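# The Third Voice

Senyo Atinga had been on the negotiation desk for 19 days when the Droltwood call came in, and he loved it. He loved the bad chairs. He loved the log sheets with their narrow columns, and the kettle that had to be held down at the switch, and he loved most of all the fact that the whole job was listening. He had been told off for listening all his life! His mother used to say he'd stand at a bus stop until he knew everybody's business, and now the county was paying him for it.

"Primary, secondary, and the poor soul with the pen," said Clive Bloxham, handing him the pen. "You're the third voice. You don't speak, you write. If you hear something I've missed, put it on a card and hold it where I can see it."

The man was called Öberg and he had locked himself in the pump house at Droltwood, above the reservoir, with a can of petrol and the keys to everything. He hadn't hurt anyone. He had worked there for 12 years, until Prirex took over the contract in May, and he had rung the police himself to say where he was. Then he had hung up.

"That's good," Clive said. "People who ring want a ring back."

So they rang back. It took 4 goes.

## What Clive said

Senyo had read all the right books, and he'd expected something cleverer. He'd expected a sort of chess. What Clive said, when the line finally opened, was, "Hello, it's Clive, is it as cold up there as it is down here?"

There was a very long silence. Senyo wrote *silence* and the time. Then he noticed that Clive wasn't fidgeting, wasn't even frowning, was just leaving the silence where it was like a coat on a hook, and he felt a great rush of joy at being in the same room as somebody who could do that.

"Colder," said Öberg.

They talked about the cold. They talked about the heater in the pump house, which Öberg had mended twice out of his own pocket, and the valve that stuck, and the drive up past Kodport in the snow when the road wasn't gritted. Clive gave him back the ends of his own sentences, one or two words at a time. "Out of your own pocket." "Wasn't gritted." It sounded so ordinary! You could have heard it over any garden fence, and all the while the voice on the other end was coming down, a little slower each time, like somebody feeling for the next stair in the dark.

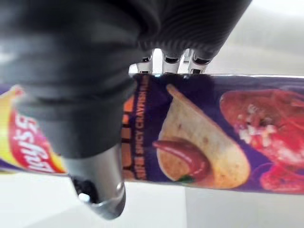

## The card

An hour in, they got stuck. Öberg had gone back round to Prirex and the letter they'd sent him, and every time Clive brought him near the door he turned and went up the hill again.

"It said 315," Öberg kept saying. "You know what that is? It's nothing. It's 315."

Clive took it for money, and so did the superintendent leaning in the doorway with his arms crossed. Three hundred and fifteen pounds, after all those years. Anybody would be angry. "It doesn't seem much," Clive said kindly, "for what you put in," and the line went flat and sour straight away.

Senyo looked down his log. He'd written it all out, every scrap, in handwriting that got worse as it went on. Near the top, next to the bit about the valve, he had *rota number on locker - had own name before*. He went hot all over. He grabbed a card and wrote NOT MONEY. HIS NUMBER? and then, as Clive didn't look round at once, he held it up higher and waggled it, which he was fairly sure wasn't in the training.

Clive read it. He left another of his silences, a short one.

"I think I got that wrong," he said into the phone. "Is 315 what they called you?"

Nothing. The hiss of the line. Senyo wrote *silence* and forgot to put the time.

"Dear 315," said Öberg, and his voice cracked right down the middle. "That's how it started. The letter. Dear 315."
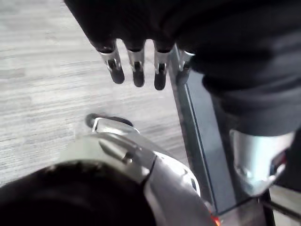
"What should it have said?" Clive asked.

And Öberg told them. He told them his first name, and how his father had spelt it, and that the old foreman never could get it right and used to bring him a pasty by way of apology. He talked for ages. Senyo wrote so fast that he tore the sheet and had to carry on along the edge of the desk pad. The superintendent had uncrossed his arms.

At twenty to six Öberg said he'd put the can outside the door, if somebody would walk up for it slowly, and could it please be somebody who'd say his name.

"I'll ask them to," said Clive. "Say it once more for me, so I've got it right."

He held out his hand for the pen. Senyo gave it to him and watched him print the name across the back of the card in big square letters, with the two dots done very carefully over the O, and then the superintendent took it from him and read it into the radio.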